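3.2 Materials: the blocks and the table

Wooden alphabet blocks, the small cube kind. Cream wood, letters embossed and coloured on some faces, pictures cut or printed on others. We did not buy a research set. The Lacson playgroup already had blocks, the parents already knew them, and an earlier attempt with a new matched set (see 2.4) gave us children who mostly wanted to smell the box. So the old blocks. Mixed colours, some faces more worn than others, and a few letters that turn up more than once. We left all of that alone.

The table is the long one by the kitchen hatch. Wood, medium brown, strong grain, glossy finish. Height was fine for the four-year-olds standing and for the adults sitting. Younger ones knelt on a chair. We considered a cloth or a plain mat to cut the reflections, and Bleddyn Probert tried a felt one for a morning, but the blocks stop sliding on felt, and sliding is a large part of what the children do with them. Cloth removed, bare table for everything reported in this paper.

3.3 What counts as a spread

A "spread" is whatever is lying on the table at the moment we look. It can be the whole tub tipped out or a handful that someone has pushed to one side. We do not require the blocks to be unstacked, but stacked ones were coded on a separate sheet and are not in Table 2. The coder works from above and from one side only, the side the child was sitting, and writes down for each block:

face up: letter, picture, both, plain or can't tell
way up: upright for the child, sideways, upside down, can't tell
touching: yes or no
lean: flat on the table or resting at a tilt

"Both" was added late. Our first sheet assumed a face has a letter or it has a picture, and then there are faces like the snail one, snail on one half and an outlined Y on the other. Reynaldo Mercado had been putting these under letter and Angelica Espiritu under picture, which explains most of the bad agreement in the pilot. Recoded since. "Can't tell" was used more than we'd like, mainly for far blocks and for pale engraving under the ceiling light, where the shallow lines just go soft.

Figure 3 has two spreads from the same session. Ten blocks in one, loosely grouped and lying every which way; three in the other, over to the right side of the table. The red A and the two green faces with R are easy to pick out in the first and would be coded the same by anybody. The blue face is harder. White letter, upside down, a G or maybe a C, and our two coders split on it. We left it as a split. In the second the Y is sideways, arms to the right, and goes down as "both, sideways". 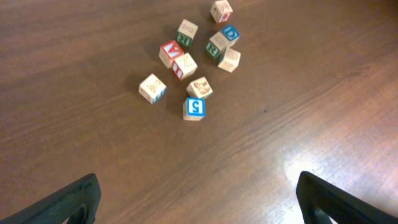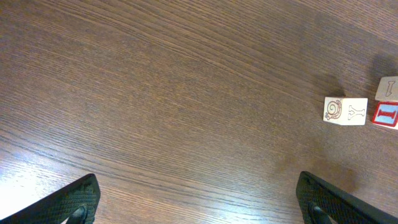
Figure 3. Alphabet blocks on the table, two moments in one session.

3.4 Why way up matters here

The usual question in the block literature is whether children learn letters from them. Not our question. We wanted to know what the letters are doing on the table in ordinary play, which way they face and for whom. A parent sitting opposite a child sees every letter the other way round from the child. A parent beside the child sees the same letter but at an angle. Add in the blocks themselves, which land however they land, and the neat upright A from the alphabet chart is not something the child meets very often at this table. Seon-mi Ma raised this at the planning stage from her own notes on magnet letters on a fridge, where letters are at least all on one plane and all have their faces out. Blocks have six faces and the interesting one may be underneath.

Tilt complicates it again. A block propped against its neighbor shows two faces to someone seated, and adults will name either one. "There's your R" was said, in one of the October sessions, by a grandmother about a side face while the child was holding a finger on the picture on top. Both were right. The sheet has room for one answer per block, so top face wins, and the side face goes in the remarks column if there is time. Often there wasn't.

3.5 Procedure

Sessions ran after morning snack. Tub on the table, lid off, adult and child sit where they like. No instruction given except that the blocks stay on the table. If they fall, they fall, pick up and carry on. Session ended when the child left the table and didn't come back within 6 minutes, or when the hall was needed.

Coders stood back by the hatch and came forward only in the pauses. Not ideal. Some children took the coder's arrival as a signal to tidy up, and tidying changes everything we are trying to look at, as a child who is tidying turns blocks face out, squares them up, matches colours. Alfredo Dimaculangan suggested marking these sessions with a T and analysing them on their own, which we did (section 4.3). The difference is large enough that we would now tell anyone repeating this to decide about tidying before they start and not halfway through as we did.

In all 244 spreads were coded. We had planned 400 and lost the rest when the hall closed. The closing date for the data set is 2020-04-08, when the last of the paper sheets were typed up at home; no observations were made that week, or for some weeks before it. A subset of 100 spreads was coded twice, by Mercado and Espiritu seperately, and compared block by block.

3.6 Problems with the coding

Several, in no great order.

Glare. The finish on the table is shiny and depending on where you stand a patch of it goes nearly white and the grain dissapears. A cream block in that patch is hard work. Colour faces are fine. This means plain and engraved faces are undercounted compared with red, blue and green ones, and we have no good correction for it. Changing the bulb helped a bit.

Letters that look like other letters. G and C as above. Also Z and N when sideways, which is a proper problem, as one is the other turned a quarter. The blocks have no underline or dot to say which edge is the bottom. Where the picture next to the letter gives it away we used the picture. Otherwise can't tell. M and W the same.

Touching. Sounds simple, isn't. Two blocks with a hair of space between them look joined from the child's side and apart from above. We settled on above.

Clusters. Reviewers of an earlier draft asked for a measure of how clustered the blocks are. We tried one, distance between nearest centres, drawn on tracing paper, and gave up; it took longer than the session. What we have is the coder's word: loose, tight or strung out. Agreement on this was poor between loose and strung out and good for tight. Table 2 merges the first two.

Who turned it. We can't say from a spread who put a block the way it is, or if anyone did. A sideways Y could be a child's choice, an adult's elbow or how it came out of the tub. The notes sometimes say and mostly don't. All claims in section 4 are about how the blocks lay and no more than that.

3.7 A note on the tub

Mentioned as two people asked. The playgroup stores the blocks in a lidded tub on the bottom shelf with the puzzles. Blocks are tipped, never placed, at the start. We did one run of sessions where the adult took them out one by one, on a suggestion from Ma, and the children found this unbearable. Those sheets exist but are not used. The blocks went back on the shelf at the end and the group was using them between our visits, so wear on the faces changed a little over the study. We did not track it. Probert has a page of pencil rubbings from the first week for anyone wanting to compare.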